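Le magnet de réfrigérateur

Le magnet de réfrigérateur (on dit aussi aimantin, et chez moi on disait « le machin du frigo ») est un petit objet décoratif muni d'un aimant, que l'on colle sur une surface métallique, presque toujours la porte du frigo. J'en ai 118 à la maison, alors vous me pardonnerez si cet article déborde un peu d'affection !

Principe

La plupart des modèles souples sont faits d'une feuille de caoutchouc ou de plastique chargée de poudre de ferrite. L'aimantation y est disposée en bandes alternées, ce qui concentre le champ d'un seul côté : retournez un magnet publicitaire, il tient mal, voire pas du tout. Frottez-en deux dos à dos et vous sentirez de petits crans (j'adore faire ça au téléphone). Les modèles rigides cachent plutôt une pastille de ferrite ou de néodyme.

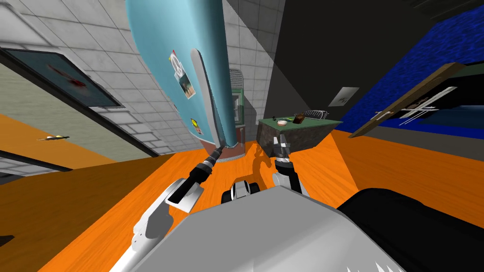

Réfrigérateur bleu clair orné d'un petit magnet photo et d'un magnet rond jaune (image de synthèse).

Usages

On y accroche les listes de courses, les dessins d'enfants, la facture qu'on promet de payer en octobre. Il y a aussi le magnet souvenir, mon grand faible : je rapporte le mien de chaque voyage, et celui de Skastham, un phare minuscule, a déjà perdu sa lanterne deux fois. Les lettres aimantées restent un classique pour apprendre à lire, et les mots à assembler occupent très bien les invités pendant que l'eau des pâtes chauffe.

Collection

Les amateurs classent par pays, par matière ou par fabricant. La maison Postano a sorti jusqu'à 2 000 modèles, dont une série de fruits en résine que je cherche encore à compléter : il me manque 4 pièces, dont la poire. Attention aux portes en inox, certaines n'accrochent pas, et je l'ai appris après avoir acheté la mienne.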